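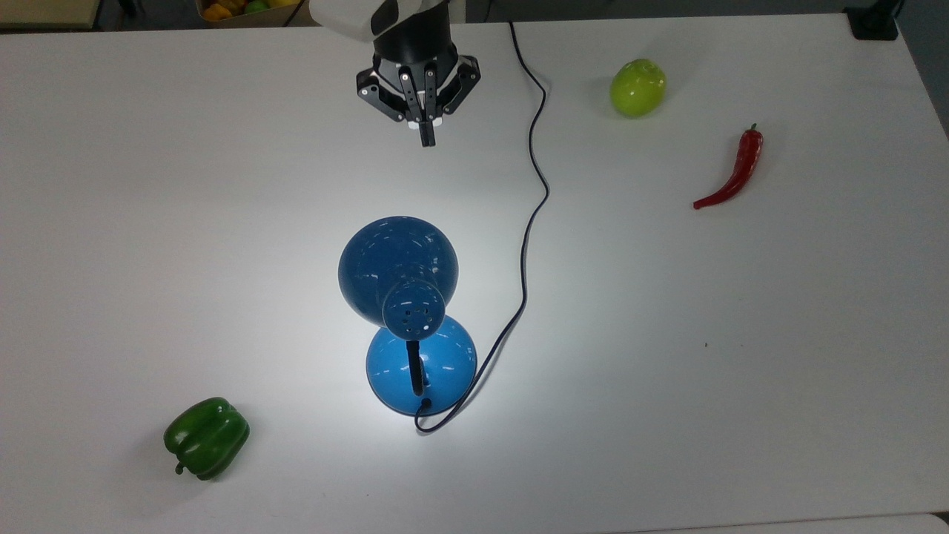
Page last changed: Nov 24, 2020

About Himidbridge

By Sarmīte Šimkus

Himidbridge is a small company that tests whether machines can do ordinary chores. Our customers are people who must decide if they will buy such a machine: care homes, canteens, small factories, sometimes a landlord. They send us a list of jobs, and we tell them which of these jobs a robot can do today and which it can't.

We started with two people and one rented room. Now we are six, and we have two benches. The first bench is for household work and the second is for shop-floor work, mostly sorting of small parts and packing. We do not build robots and we do not sell them, so we have no favourite.

What we test at home

A typical household job is to clear a table. It sounds easy. On the table there may be a desk lamp with its cord, a green pepper, a long red chili, some other thing from the kitchen. A person puts the vegetables away and leaves the lamp where it is, and doesn't think about it. For a gripper with three fingers each of these is a separate problem. The chili is thin and glossy. The bell pepper has bumpy sides, and it must be held firmly enough but not crushed. The cord lies in a loop, and a finger can catch it and pull the whole lamp. Light is also a difficulty: a lamp that is switched on makes a very bright place on a white table, and the camera may see less there than you would expect.

We have a programme of household jobs called Wodex. It has seven tasks at the moment, from clearing a table to folding a tea towel. Each task is repeated with the objects in different places, and a person from our team stays near the stop button the whole time. The customer receives all results, including the bad ones.

Our shop-floor programme is called Sampaio. It is older and in some ways simpler, as the parts in a factory are usually the same shape and the same colour every day.

Can machines do the chores yet?

We are asked this in almost every first phone call. Our answer is: some of them, slowly, and with a person in the room. Picking up one firm object from a clear surface is mostly fine. Soft things, thin things and anything with a cable are still hard. For a canteen kitchen at a busy hour we would not recommend it yet. For sorting at night, when speed matters less, we would say try it.

Where we work

In October we moved to the Fuvora building, on the ground floor, with a proper loading door. Visitors are welcome by appointment. Please wear closed shoes and tie back long hair. If you wish to bring your own objects for a test, write to us first with the sizes and weights, and we will tell you if we can use them.

Contact | © Himidbridge | Back to top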